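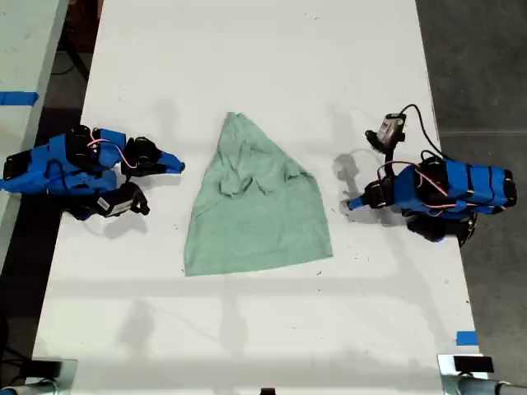 Does it put the folding table out of work? So far it hasn't, and all four people who were on folding in June are still on our rota at Jescombe.

I get asked that a lot, so I'll put down what has changed since the arms came in. I work in the laundry, on the clean side, and have done for years.

The pair does T-shirts and other small tops. Two arms, one either side of the table, one garment between them. We call the station Mugo because that was the name on the paperwork and it stuck.

It is slower than a person. Awuor Nzioka can fold a shirt while talking to you and looking at something else. The arms take their time over each one, and a shirt that lands in a heap takes longer than one that lands flat.

What it does have is that it keeps going through the last two hours of a shift, when our wrists are gone. I used to go home on a Sunday and not be able to open a jar. That has eased off.

The job has moved. Less folding, more feeding and checking. You bring the load over, look at the finished stack, pull out the bad ones and log why. Sleeve out, hem crooked, two stuck together. It's all typed into a tablet, which some people like and some don't.

Rhun Hopkin doesn't. He says he came here to fold and now he does marking, like a teacher. He's right that it's a different sort of tired. Your hands are fine and your head isn't.

We did 3935 pieces through it last month, counting the ones we had to do again by hand. Management put that number on the wall. I'd have liked the do-agains on the wall as well — we asked, and they are going to add them.

Sheets, towels and fitted anything are still ours. So are the care home bags, where every item has a name in it and the families notice if a cardigan goes back wrong.

Pay: the checkers' rate is 40p an hour more than folding. It took 2 meetings to get that and it only covers hours spent on the station. If you swap back to sheets after lunch you drop back down. The union rep is still on at them about it.

Training was a morning with someone from Cudero and a printed sheet. Fine for starting and stopping it. Not enough for when it stops by itself, so we've written our own page and taped it up by the sink.

Next thing is a second station at the Prirkomura site. They've asked for one of us to go over and show them the checking. Awuor has put her name down.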